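Mar 23, 2019

# Stevov dual-zone mattress, small double: five months in

The Stevov is a pocket-sprung mattress with a foam comfort layer, sold in the UK through Rirnside and a few independent bed shops. I bought the small double in October for the back bedroom, where it replaced an open-coil mattress that had developed a ridge along the centre line. It cost £375 delivered. Removal of the old one was extra and I did not take it up.

## Construction

The label gives 2748 springs. Spring counts are of limited use when comparing makers, as some count both halves of a stacked unit and some quote the king-size figure for every size in the range. Rirnside could not tell me by telephone which applied in this case. The springs are individually wrapped, which can be felt through the cover at the foot end, and the foam layer over them is thin. I pressed a steel rule in at the side seam and made it 30 mm — the leaflet says 40.

The cover is a quilted knit with a zip on three sides. The leaflet states that the cover must not be removed. The zip is there for assembly, and the puller has been taken off at the factory.

There are four handles, two per long side, stitched and not riveted. One had a loose thread at delivery. It has not got worse.

## Delivery and first week

It arrived rolled, in a box that one person can drag and two can carry upstairs. The Drosham I tried before this came flat and would not go round the turn in our landing, so the rolled format matters in an older house. After the plastic was cut it reached most of its depth in an hour and its full depth by the next morning. The smell was noticeable for five days with the window open and then could not be detected.

## Firmness

Sold as medium-firm. I would call it medium. On a slatted base with gaps of 60 mm it sits level, but on the older base with wider gaps there was a slight dip between slats, and I would not use it on one of those without a board.

The "dual-zone" claim refers to a firmer band across the middle third. I could find this by kneeling on it. Lying down, I could not.

## Edge support

Weak, and the main fault of the design. There is no foam wall around the spring unit. Sitting on the edge to put on shoes compresses it by almost half its depth, and anyone heavier than I am should expect more. The mattress recovers fully, but the last hand's width on each side is not really sleeping area.

## Bedding fit

Depth is 25 cm. Standard fitted sheets go on but come off at the corners within a few nights, so deep ones are needed. Flat sheets and loose bedspreads are no trouble. The knit cover is slightly slippery and a thin protector moves about on it. A protector with elastic skirts solved this.

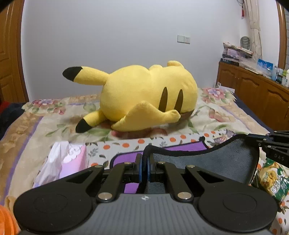
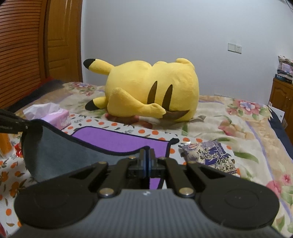 *Floral bedspread on, Pikachu on top.*

## Noise and movement

Silent so far. Movement transfer is low for the price: a full glass of water stood on one side on a tray did not spill when I sat down on the other, though the surface did ripple. The Shirima I use in the front room does better on this test and cost twice as much.

## Turning

It is single-sided, so it is rotated head to foot and never flipped. The leaflet asks for this weekly for the first two months and monthly after that. I managed it fortnightly. The settlement at my usual position, measured against a straight edge, is 8 mm, and the unused side shows 3 mm.

## Guarantee

Ten years on the label. Body impressions under 25 mm are excluded, as is any stain, whether or not it has anything to do with the fault. Keep the law tag attached and keep the receipt.

## Summary

Suitable for a spare room or a child's room on a close-slatted base. For a main bed I would look for something with a proper edge. Rirnside's own 102-night trial applies only if the protector is bought at the same time, and this is stated on the second page of the order form.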